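# Teaching by Hand: Tips for the Bench

Notes for anyone recording demonstrations on the small arm, either by moving it directly or by driving it from the remote handset. Most of this came out of button pressing, which is the first job we give new people, but it carries over to picking, sorting and wiping.

Last revised 2025-05-08. Send corrections to Chaltu Tesfamariam.

## Before you start

- Clear the table down to what the task uses. Pens and cups creep into the wrist view and end up in every recording.
- Wipe the finger pads with a damp cloth and let them dry. Skin oil builds up fast when you guide the arm by hand.
- Check the wrist camera lens. A thumbprint there is easy to miss on the small preview.
- Run the task once with your own hand, no robot. If you have to stop and think about the order, the arm will stop too, and the pause goes into the recording.
- Write the instruction down in one short sentence and keep it in sight. "Press the purple button" is fine. "Do the buttons" is not.

## Choosing a tray

Any shallow tray with a raised rim will do. We like molded plastic because it's cheap and it cleans up. Put a strip of non-slip shelf liner under it. Without liner, a firm press near one end will walk the tray across the table, and after a dozen presses your start position is wrong.

Strong tray colors are fine as long as the buttons stand out from them. Look at the wrist view before you settle on a layout, and don't go by how it looks from your chair. A button that's easy to see from above can sit half behind a finger once the arm comes down.

Put at least one button close to the rim. It's the awkward one, and people tend to leave it out. The fingers have to come in over the edge without catching it, so demonstrate that approach slowly and keep the arm high until the cap sits between the two fingers in the camera view. 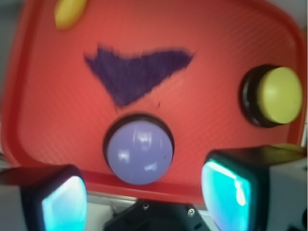 ## Moving the arm by hand

1. Hold the arm above the wrist. Gripping the fingers bends the pads and puts your own hand in the picture.
2. Set the arm to its loose mode and support the weight before you let the brake go. It drops a little.
3. Bring it over the button, stop, then go straight down. A slanted press slides off a domed cap.
4. Push until the cap bottoms out, then lift the same way you came in.
5. Return to the rest position every time. If you end wherever you happen to be, the next take starts there.

Stand to the side that's away from the light. A shadow moving across the tray is one more thing for the model to learn by mistake.

## Driving it with the handset

The Sultar handset is easier on the shoulders but takes practice. Turn the speed down to 20 percent for the first day. Most people overshoot on the way down, so work in short moves near the cap – one nudge, look, another nudge.

Watch the wrist view for the last part of the approach and the table itself for everything else. Going back and forth between the two in the middle of a move is how rims get hit.

If you lose track of which way is left, stop and lift. Don't try to correct at button height.

## How many takes

Six good takes of each press will tell you if the layout works. After that, aim for 100 per instruction, and change something small every so often:

- turn the tray a few degrees
- slide it toward or away from the base
- start the arm a little higher or off to one side
- dim the overhead light

Keep the instruction the same while you do this. If you change the wording, start a new folder.

Take a break every 20 takes. Tired presses look different, and you'll see it on playback: the lift gets sloppy and the arm drifts before it's up.

## What to throw out

Delete a take if the tray slid, if the wrong cap went down, or if you bumped the table. Keep a take where you missed slightly and fixed it, as long as the press was finished – those are useful and there are never enough of them. Mark them with an R in the file name.

Don't cut the ends off by hand. The Josolance recorder trims dead time when you save, and doing it twice clips the lift.

## Cleaning up

Wash the tray in warm water with dish soap, no scouring pad. Lift the buttons off first and wipe them with a dry cloth, since the housings aren't sealed. Put the arm in its rest position before switching off, cap the lens, and plug the handset in overnight.

Spare shelf liner is in the drawer under the printer. The roll gets reordered in July.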